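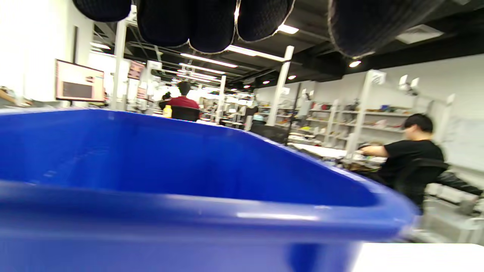
1/ Sorting day at the Fulcombe unit, 2022-10-19. Notes for anyone who has to do the same job with a mixed delivery.

2/ We use a big blue plastic bin for everything that hasn't been checked. It goes up at the white table so you can reach in without bending to the floor each time. My back has been better for it.

3/ Gloves on for the unchecked stuff. Black knit ones are fine for this. They do fray at the fingers, and I get through a pair most months.

4/ The delivery was the Pristthorpe lot, left over from a kitchen shop that closed in June. Almost 200 pieces according to the sheet. Tubs, lids, jugs, rolls of tape, a lot of odd things out of drawers.

5/ First pass is only keep or don't keep. No matching lids to tubs at this stage. Deividas Mägi started matching on the last delivery and we were still there at seven.

6/ Second pass is by size. Small things go straight on the table, large things wait on the shelves at the back. Anything cracked goes out the same day.

7/ Wipe the table between batches. White shows up every speck, so you can tell when it needs doing. 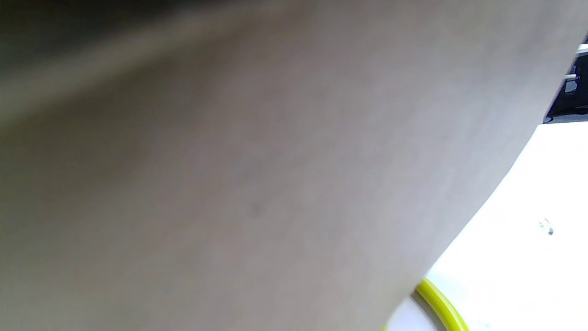 8/ What do you do with lids that don't fit anything?

Keep them in one box for 14 days in case the matching tub arrives in a later delivery. After that they go to plastics recycling.

9/ Bright colours make the second pass quicker. Yellow-green on a white table gets picked up straight away. Clear lids are the slow ones, and I leave them until the light is good.

10/ Labels: one on the short end, one on the top. Write the size and where it's going. "Misc" is banned after the Durnesmont order went out with three boxes all called that.

11/ Got through 80 pieces before lunch and stopped there to pack. 40 of those are for Kļaviņa, who want tubs with lids only and nothing with an old price sticker. Stickers come off with warm water and washing-up liquid.

12/ Still to do: the jugs, the tape, and one bag of handles that don't belong to anything I can find. If you know what takes a screw-in handle with a square end, please reply.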